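2.3 Planning the equipment order

Complete this section before placing an order for Hakero hand-held grippers. The order form in Appendix B asks for the totals worked out in steps 1 to 7. Orders received without a completed form are quoted at the single-unit rate.

1. List the sites where recording will take place. Enter private homes and workshops on separate lines. Homes are scheduled in half-day visits and workshops in full days.

2. For each site, enter the number of operators working at the same time. Order one gripper per operator. Two operators must not share a gripper during a visit, as the calibration file is stored per unit and per hand setting.

3. Add spare units. The minimum is one spare for every four grippers in use. For sites more than two hours from your store room, keep the spare with the team.

4. Enter the finger pad stock. Pads are sold in pairs and are a wear part. Budget one pair per 1000 grasps on mixed household goods. Work with knitted goods, towels and bedding is easier on the pad face but leaves lint between the ribs, so add cleaning brushes (part 77) to the order for these sites.

Note: Pads from the earlier Cirkix kit have the same width but a different screw spacing. They do not fit.

5. Enter the storage cards and batteries. Each gripper needs two batteries per half-day visit and four per full day. Chargers hold two batteries. A team that cannot count on a free wall outlet at the site should carry the full set charged.

6. Enter the labor hours. Allow time at each home for setting up, walking the room and agreeing with the resident which items may be handled. First-time planners often leave this line blank and run short of hours by the second week.

7. Add the totals and transfer them to Appendix B, lines 2 through 9.

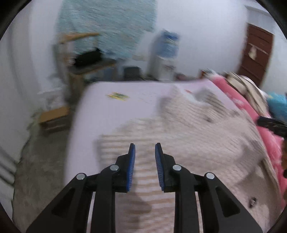 Bedrooms take more hours per usable recording than kitchens or desks. Soft goods have to be laid out again between takes, and the operator changes standing position more often. If your site list is mainly bedrooms, use the higher labor figure in Table 4 and leave the pad figure as it is.

CAUTION: Do not reduce the spare count to stay within budget. A bent link or loose pivot cannot be repaired in the field. The unit must be returned to Galisier for alignment and will be out of service during that period.

2.3.1 Rent or purchase

Rental through Galisier covers the gripper, its case and one calibration. It does not cover pads, cards or batteries. Rental is charged from the day of dispatch to the day of return, including days in transit.

Purchase is the lower-cost choice for projects with more than one recording season. Enter the yearly calibration as a running cost, starting in the second year. If your budget year closes in October, ask for the calibration to be invoiced with the order.

Note: Mixed orders (part rental, part purchase) are accepted. Purchased units are marked with a P before the serial number. Keep the two groups in separate cases.

2.3.2 Approval and contacts

Send the completed form to I-hsuan Kwan, Orders. Changes to quantity are possible until the order is confirmed in writing. After that, only pads and brushes can be added.

For site planning questions, contact Chak-lun Cheung. For returns and alignment, see section 6.1.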